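Hestholm open day: the lunch people let us in

I went to the Wostell open day at Hestholm in July with low expectations and a packed lunch, and I am glad of the packed lunch. Wostell make food boxes, plates and the other plastic things that live in the cupboard you don't like opening. They had been in touch with our residents' group because we share a road with their lorries, and a coach was laid on from the library at half past nine. The coach was late.

There were 14 of us, a few from the bowls club and the rest made up of people who had seen the poster. We were handed visitor badges and a leaflet headed "A Better Lunch Starts Here". I kept the leaflet. It has two pages on freshness and half a paragraph on what happens to a box when you have finished with it.

Our guide was Oskari Valtonen, who runs the testing side. He was pleasant and spoke clearly, and he didn't pretend to know things he didn't, so I'll say now that my grumbles are with the company and not with him.

The moulding hall

You get earplugs at the door and a yellow line to stay behind. Pellets go in at one end, boxes drop out at the other, and a man in a blue hat picks one up every so often and bends it. It was warm and smelled faintly of new shower curtain. I have been round a biscuit factory and a brickworks, and this was less interesting than either, though the bowls club liked it.

I asked how many boxes get thrown out for being wrong. The answer was that they are ground up and go back in. I asked how many, and was told it varied. I expect it does.

We had twenty minutes there, which was plenty, and then stood in a corridor while someone found a key. The corridor has framed adverts going back years. The old ones show a whole family at a picnic and the lid is always off. You never see anybody trying to get it back on.

The latch room

More to my taste. Wostell have a range called Kosis, and the thing they are proud of is the clip. A bench machine opens and shuts the same lid all day long. The one we watched had a counter on it reading 533, and it went up while we stood there. Oskari said they run them until they break and then look at where.

Good, I thought, this is what I came for. So I asked how that compares with a lid that has been through a dishwasher, dropped on a kitchen floor and then sat on in a rucksack. He said those were separate tests. I asked whether they ever did all of them to the same lid. He said it was a fair point and wrote it down, or wrote something down.

My own boxes at home always go at the hinge side. I've a drawer full of perfectly sound bottoms with no tops, and a woman from the bowls club said hers was the same. We compared drawers for some time. It was the liveliest talk of the morning.

They passed round a cutaway clip so we could feel the ridges, which are there so your thumb doesn't slip. Mine slipped, but I had just had hand cream on from the washroom, so I won't hold that against it. The tab on the opposite side is small. Anyone with stiff fingers will be using a teaspoon to lift it, as I do already.

Coffee

Coffee from a flask, biscuits from a Kosis box. The biscuits were soft. I mention it without comment, except to say that a firm selling freshness might have opened a new packet.

There was a stall selling seconds at this point and people bought a surprising amount. I saw one couple leave with a stack up to the chin. The seconds had nothing wrong with them that I could find, and at 79 pence for the small size I bought one myself, so the leaflet must have done its work.

The table room

After coffee we were taken upstairs to what they call the table room. They lay out meals and bits of meals on white tables and look at how the things sit together. Food, plate, box, over and over. I'd pictured a kitchen with a kettle. It is much plainer than that, with pale tops, grey floor and strong light from overhead.

The question they say they are asking is a simple one: when somebody packs a lunch, what goes in the box, where does it land, and what gets left behind on the plate? I can see the use of it. I can also see my sister doing it every morning at ten to eight without a room.
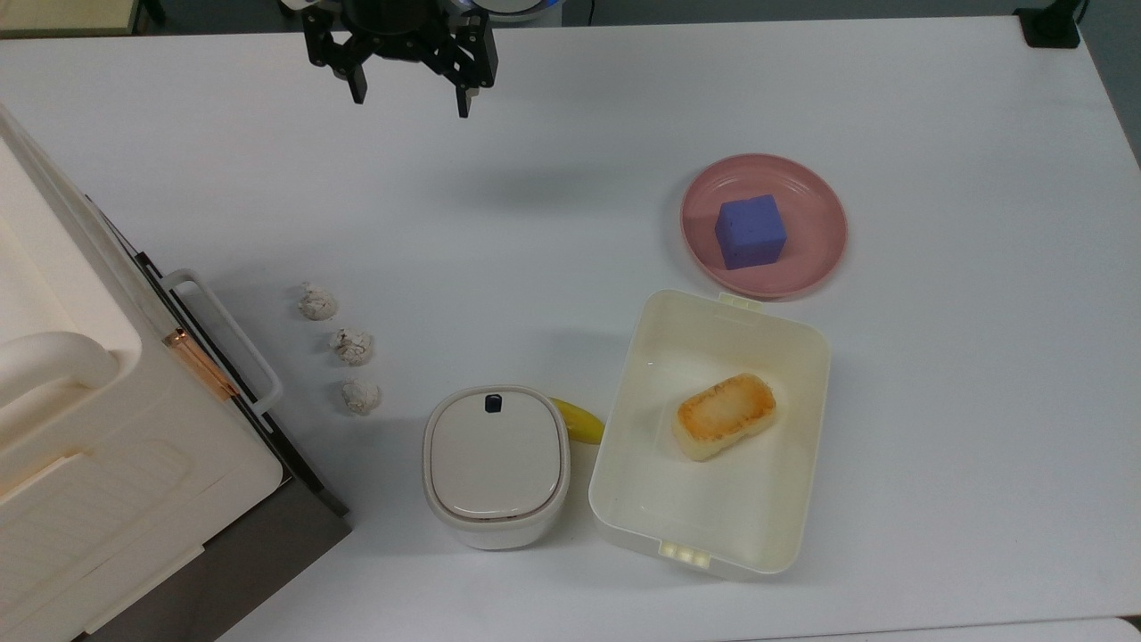

The table room at Hestholm: a pink plate, a purple block and a toasted slice in an open box.

What struck me was how little was in the box. A single golden-brown slice, toasted bread or maybe a rice cake, up towards the middle and all that cream-white plastic around it. I asked what the slice was meant to show. Oskari said a single item tells you more about the box than a full lunch does, as you can see the walls and the corners properly. That may be so. The walls slope inwards and the corners are rounded, which should make it easier to wipe out, and I'll give them that. But a slice on its own in a box that size will be at one end by the bus stop and at the other by the school gate. Nobody in our house packs one slice of anything.

The pink plate is a nice thing, with a raised rim and a bit of a shine to it. I'd have it at home. It was very nearly touching the box, and I wondered aloud if anyone's worktop has room to set the two out like that. Ours has a bread bin and a pile of post on it.

As for the purple block on the plate, one of our party took it for a cake and was told no. It stands in for food of that rough size when they don't want to use the real thing. It looks soft and is a speckled violet, like no lunch I was ever given. I said a potato would do the job and cost less. This got a laugh, though I meant it.

We were allowed to have a go ourselves at a spare table. The task was to pack three items so that the lid would close without squashing any. I managed it on the second try. The man next to me had his shut at once and then opened it to find he'd left one out.

The talk at the end

This was given by someone from Srisuk, the design firm that Wostell hire to do the shapes and colours. It went on. We heard that the lunchbox is a "daily companion" and that the cream colour had been through many rounds before they settled on it. I've nothing against cream, but tomato sauce will have it orange in a fortnight, and when I put this to the speaker she said they recommended rinsing promptly. My lunches get rinsed at six in the evening, when they come home.

Somebody asked about spare lids, and there was a stir in the room. The answer is that Wostell don't sell lids on their own, and are "looking at it". I looked at the woman with the drawer and she looked at me. If they took one thing away from having us round, I'd want it to be that. You could have half the county's cupboards back in service with a lid order form and a stamp.

Would I go again

Probably not, but I'm not sorry I went. The latch room was worth the trip. The table room was worth seeing once, mostly as it shows you how much thought can be spent on a thing and still leave you wondering who they think is eating the lunch. The moulding hall you could skip if your knees are bad, as there's nowhere to sit.

Practical notes for anyone on the next one. The toilets are by reception and there are none upstairs. Flat shoes only, and they do check. The stairs to the table room are steep but there is a lift if you ask at the desk. Take your own lunch. The canteen is staff only, and the nearest shop is a garage with a queue.

The 79p box has been in use since. The clip is holding. The lid has a slight bow to it when it comes out of hot water, and goes flat again if you lean on it.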